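Mes grilles de fantasy foot : vos questions

C'est quoi, Silline ?
La plateforme où je monte mes équipes virtuelles depuis trois saisons. On dépose, on choisit onze joueurs, on râle devant les résultats — voilà, vous savez tout.

Combien faut-il pour commencer ?
Moi j'ai mis 30 euros et je n'ai rien rajouté avant l'hiver. Le ticket du grand tournoi est à 75, je le garde pour les bonnes semaines (il y en a peu !).

Et les retraits ?
Par virement, chez moi ça prend deux jours. Pensez à envoyer votre pièce d'identité dès l'inscription, sinon le premier gain reste bloqué.

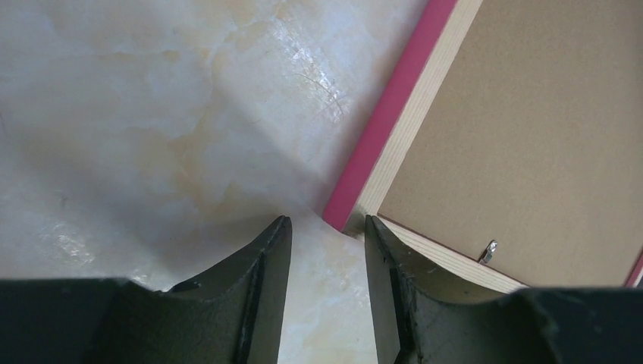

Maysoun Haddad m'a écrit que son bonus de bienvenue avait expiré avant qu'elle ait joué la moitié de la mise, et qu'elle aurait aimé le lire ici. Bien vu, j'ajoute : le délai court dès le dépôt, pas dès la première grille.

Vurkari, c'est mieux ?
Plus de championnats, une appli plus lente. J'y ai joué 43 grilles puis je suis revenu sur Silline.

Tu te fixes une limite ?
Oui, mensuelle, réglée dans le compte. Je n'y touche jamais en cours de mois.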